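Student Work > Design and Living > Year Reports > Shared Bathroom Storage

Keeping Toiletries Tidy in a Shared Bathroom

Group report by Floarea Vasiliu, Valter Godinho and Nelli Peltonen
Supervisor: Octavian Pană

Our project looks at how small bathroom items can be kept together in one open box when several people use the same sink. We worked with toothbrushes, toothpaste, a pump bottle and a razor on a wooden table. 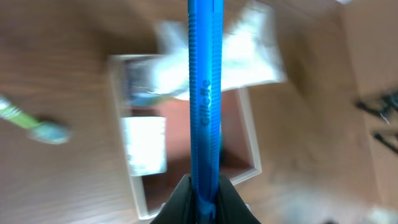
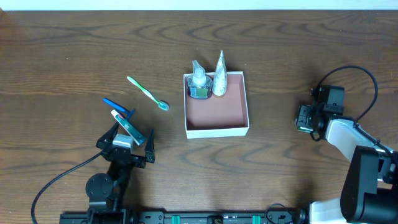
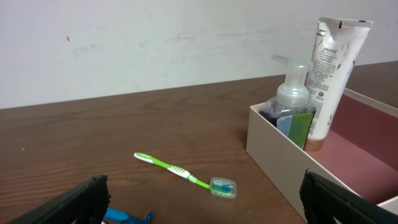
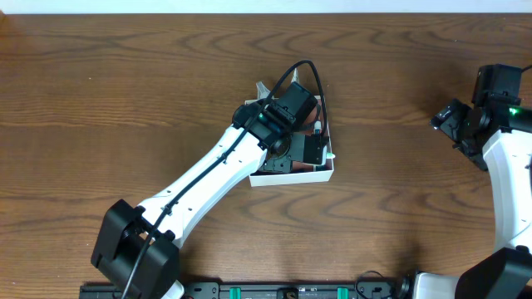

Figure 1. Toiletries and the open box on the work table. The second picture shows the pump bottle standing in the back left corner of the box.

1. Background

Three of us live in Lanville House, where 11 students share one bathroom on each floor. The shelf over the sink is narrow and most things end up on the edge of the basin. Floarea kept a note of complaints on our floor during August and the most common one was toothbrushes touching each other. The second was razors left where people reach for the soap.

The house already has a plastic caddy from Trarnton, but it has deep pockets and small things drop to the bottom. Valter wanted to find out if a plain open box with low walls would be easier to live with. It costs almost nothing and you can see everything in it.

2. What we used

The box is cardboard, white on the outside walls and a reddish colour on the inside floor. The pump bottle goes in a round dark holder with a speckled surface. We had more than one kind of toothbrush, including a green and white one with a clear cap over the end. The razor is a blue Gillette with a ribbed grip. We chose things with different shapes on purpose. A toothbrush is long and thin and rolls if the handle is round, and a bottle falls over if it gets bumped.

3. Method

We tried three layouts.

Layout A: everything lying flat, all handles facing the same way.

Layout B: tall items standing in the back corner, long items lying in front of them.

Layout C: everything sorted by owner, with folded card dividers.

Each layout was used on our floor for 8 days. A sheet was taped beside the mirror and people marked it whenever they had to move somebody else's item to get at their own. Nelli collected the sheets every Friday and typed them up. We had 219 marks in total across the three layouts.

4. Results

Layout A had the most marks. Flat items slid over each other and the toothpaste was usually on top of the brushes. Layout C was better, but the dividers went soft from wet hands and two of them had to be replaced.

Layout B had the fewest marks. Putting the bottle in a holder made a big difference as it stayed upright when people reached past it. Toothpaste standing on its cap took up less room than we expected. The weak point was the front of the box, where long brushes can poke over the wall if they are put in at an angle.

5. Problems

Cardboard is a poor choice for a bathroom over a long period. Sebastian Avram from the Hondudcombe residence suggested coating the inside with clear varnish, and we would like to try that next term. We also did not test with electric toothbrushes, which are heavier and need a charger nearby.

Some people forgot to fill in the sheet in the mornings, so the real numbers are probably higher for all three layouts.

6. Recommendations

Use Layout B with a holder for any bottle. Put a cap on every toothbrush that lies flat. Keep the razor on the opposite side from the brushes with the blade end facing the back wall of the box. Empty the box once a week and wipe the floor of it.

Related reports
Colour Labels for a Shared Fridge
A Drying Rack for the Sârbu Laundry Room
Where Do the Spoons Go? A Kitchen Drawer Study
Shoe Storage in Narrow Hallways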